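Equipment planning for robotic workcells

Equipment planning for a robotic workcell is the process by which a workshop, laboratory or small factory decides what to buy, in which order, and with what money, before a robot arm is put to work. It covers the arm itself and also the gripper, sensors, table, cabling, containers, safety measures, training and spare parts. In larger companies the work is done by a purchasing department. In small ones it is often done by the same person who will later operate the cell.

Scope

A plan normally begins with a description of the task. For picking work, the description states the size and weight of the parts, the kind of container they arrive in, and how often the arm must reach into it. The planner Ah-rin Seok, in her course notes for the Jirura training centre, calls this the "task sheet" and recommends that no supplier be contacted until it is finished. Her standard form has 34 questions, of which the first nine concern the parts and only the last two concern the robot.

Payload is a common source of error. The figure given by the manufacturer includes everything mounted after the last joint, so the weight of the gripper, bracket and sensor must be subtracted before the weight of the part is considered.

End-of-arm equipment

The gripper is usually quoted separately from the arm. Simple two-finger models are the cheapest and are enough for boxes and blocks. Grippers with several jointed fingers can hold irregular parts, but they cost more, need more cables, and must be serviced more often. The clearance inside the container should be measured with the fingers open as well as closed, as open fingers can reach past the rim of a small box.

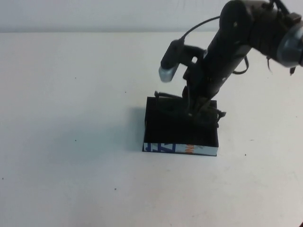
Robot arm with its gripper lowered into a shallow black box on a white tabletop.

Sensors mounted at the wrist add to the cost in two ways, by their own price and by the cable that must follow the arm. A cable that is too short limits the movement, and one that is too long can catch on fixtures. Planners therefore put cable guides and clips on the list as a separate line, even though the amount is small.

Containers and work surface

Many teams use ordinary packaging or trays during the trial period and buy industrial bins later. This saves money at the beginning, but the final bins may have different wall heights, and the arm positions must then be taught again. Bernd Görtz, author of the Broden planning guide, advises to buy one final bin early, even if the rest are ordered months afterwards. Plain light surfaces are often chosen for tables where a camera is used, because dark parts are easier to separate from the background.

Budget

There is no general agreement on how a budget should be divided. The Broden guide proposes that 25 per cent of the total be kept for items which are not hardware, mainly installation and staff training. A different method, named Kwak after the workshop that first used it, assigns no percentages and instead requires two written quotes for each line.

Small accessories are easily forgotten. In the Brakadix trial cell, documented in a report dated June 17, 2018, the first order contained 84 lines, and a second order of $900 was needed for connectors, brackets and replacement finger pads. The report does not include the cost of labour.

Leasing

Arms may be leased as well as purchased. A lease lowers the first payment and can include maintenance, but grippers and sensors are frequently excluded from the agreement. The buyer should also check who pays for freight at the end of the term.

Criticism

Some engineers consider detailed planning unsuitable for research laboratories, where the task changes from one project to the next. They favour buying a general-purpose arm first and adding equipment when it is required. Görtz has replied that this is also a plan, and that it should be written down with an amount beside it.

See also

Bin picking
End effector
Total cost of ownership
Workcell layout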